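Hanna Głowacki, Shaohua Xia, Yurii Dmytriv
Project report, submitted 4th November
Supervisor: Jianhua Dong

# Driver Changes in a Club Endurance Kart Team

## 1. Background

Patura is a student kart team that enters the Givik endurance series. Each race lasts 2 hours and every team must make at least one driver change. During the July race the team lost more time in the pit lane than it lost on track, and the team captain, Shaohua Long, asked us to look at the change procedure.

We did not look at engine setup, tires or fuel. The kart is a Hundex rental chassis and the rules do not allow us to alter it apart from the seat insert and the pedal blocks.

## 2. The old procedure

The kart stops in the box and the outgoing driver climbs out on the left. The seat insert is lifted out if the next driver is taller. The pedal blocks are moved, the new driver gets in, and a crew member checks the pedals before waving the kart off. The marshal holds every kart for a minimum of 60 seconds. Any time over that is lost.

In July the stop took 80 seconds, so we gave away 20. The lap chart shows that the team dropped from fifth to seventh and did not get either place back.

Yurii was on the pit crew that day. His notes list two delays. The pedal block pins were in a jacket pocket, and the incoming driver was still putting on gloves when the kart arrived.

## 3. What we changed

We wrote a new order of work and practiced it in the workshop with the kart on its stand, then in the paddock at Mangundap.

- The incoming driver is fully dressed, gloves included, one lap before the stop.
- One person handles the insert and does nothing else.
- The second crew member moves the left pedal block first, then the right.
- Pins go back on the tray. No pockets.
- The pit board is shown two laps early instead of one.

Shaohua Xia wanted to start from the right side of the kart so that the two drivers would not cross. We tried it, but the exhaust is on that side and the crew did not like working near it, so we dropped the idea.
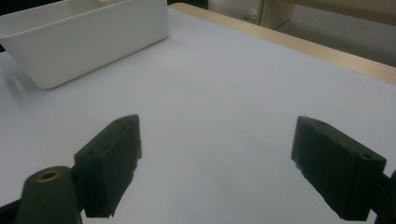 *Figure 1. White plastic bin on the tabletop.*

## 4. Results

In practice the crew finished inside the minimum hold once they knew the order. The slowest part is now the belt on the seat insert, which sticks when it is pulled at an angle. Hanna tried a longer strap, but it caught on the side pod and we took it off again.

We have no race result for the new procedure. Our second event was stopped early for rain, before our window opened.

## 5. Still to do

The insert strap needs a different buckle. Jianhua Dong also asked for a written pit signal sheet for new members, and Yurii is working on it.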